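Writing a Task Card for the Arm: A Guide for the People Who Used to Do the Task

Last revised in July. Applies to the prep kitchen at Flanagan and, with swearing, to the one at Dradatano.

If you are reading this, you have been told that the arm will be taking over some of your counter work and that you will be "freed up." What you will be freed up to do first is write task cards. A task card is a one-page description of a job, written by whoever does that job now, which gets typed into Prarken and rehearsed in simulation before the arm comes near your counter.

You don't need to know any programming. You do need to know your job well enough to explain it to something with no common sense, so anyone who has trained a summer temp has a head start.

Before you start

Get a blank card from the tray by the time clock. Get a pencil. The last person to use a pen needed 17 cards to describe wiping a shelf.

Block out 20 minutes when you are on the clock. Siu-ming Yuen on the morning shift wrote his first three on his lunch break, and it took a fair amount of arguing to get those hours paid. Card writing is work. Put it on your time sheet under "other" until payroll comes up with a better word.

Step 1. Pick one job and make it smaller

"Set up the counter" is about nine jobs wearing one coat. "Move the juice carton away from the oven" is a job. If your card has the word "then" in it more than twice, tear it in half and write two cards.

Step 2. Write down what is on the counter at the start

List what is really out there at that hour, including the things that shouldn't be. The stock list in Prarken has 1,969 entries and you'll want to pick from it, since typing in your own means a form. Choose the closest match. If an apple is red, pick the red one. There are separate entries for produce that you and I would consider identical, and the system has feelings about them.

Step 3. Write the job as you do it, and then as you were taught to do it

These will differ. Put both on the card. The official way says to clear the counter from left to right. Everyone on the early shift takes the tall things first, as they fall over. We got that rule into the second version of the breakfast cards only when Misaki Fujimoto stood at the counter, moved everything by hand and said out loud what she was doing. It's worth doing even if you feel silly. Close the hatch first if you feel very silly.

Step 4. Say how to hold it

You have never thought about how you pick up a carton. Think about it now. Which sides do your fingers go on? How hard do you squeeze before the juice takes an interest? Write "firm enough to lift, no dents," and leave the numbers to the people upstairs, who enjoy them.

Also say how high to lift. Left to itself, the planner lifts a juice carton as though presenting it to a crowd.

Step 5. Say what must not be touched

Everything with a knob goes here. So does anything hot, anything with a lid you don't trust, and the radio. "Must not be touched" is a box on the card with three lines in it. Use the back.

Step 6. Say who gets called

Every card needs a person's name for when the job stalls. Write a name, with a shift. "Kitchen" is not a name. If you are the name, you should be getting the call allowance, and if you're not getting it, don't be the name.

Step 7. Sit in on the rehearsal

You are entitled to watch your card being run in simulation and to stop it. Use the stop key freely. The technicians will say they were just about to do that. Rehearsals are at 2 in the afternoon, in the small office with the good chair, and whoever wrote the card gets the good chair. This was negotiated.

Bring the card. Make a mark beside any line where you'd have done something else, and leave the marks in even if you are talked out of them on the spot. A few of ours have come back to haunt people in a satisfying way.

A typical counter card in rehearsal:

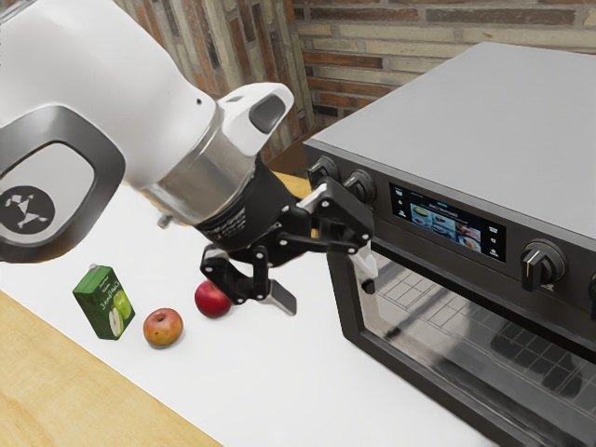
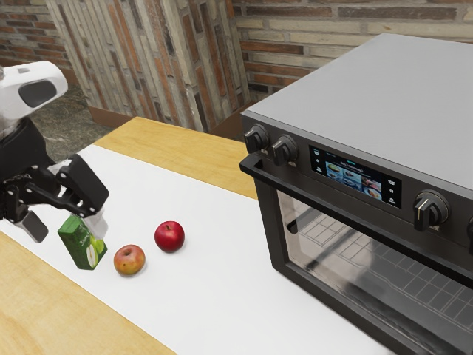

Clearance is the part of the card that people leave blank, and it is where your experience counts most. When you reach across your own counter you keep your sleeve off everything without noticing, and the planner has no sleeve. Go through the card and ask what sits next to each item, and what sits next to that. With the green carton in the gripper, held low and a little tilted, there are still two apples on the white countertop and a big oven past them with its row of knobs, so "move the carton" has at least three neighbors to mention. Open fingers also take up more room than closed ones, and they can end up right in front of the oven door while they are holding nothing. Write "fingers clear of oven front and knobs" on every card for this counter. We now have it as a rubber stamp. Ask for the stamp.

After the card is approved

The job comes off your list on the date written at the bottom, and no sooner. Until then it's yours, arm or no arm. If your supervisor adds something new to your list to fill the gap, it needs its own line and its own time. Moving cartons took Siu-ming nearly 20 minutes a shift. What he was given in return was "general oversight," which he does standing in the same place, looking at the same cartons.

Keep a copy. Cards get edited upstairs, and the edits are usually made by someone who has never met the counter. If your card changes, you get to see it again before it runs.

Old cards go in the Dindum binder, second shelf. Please put the pencil back.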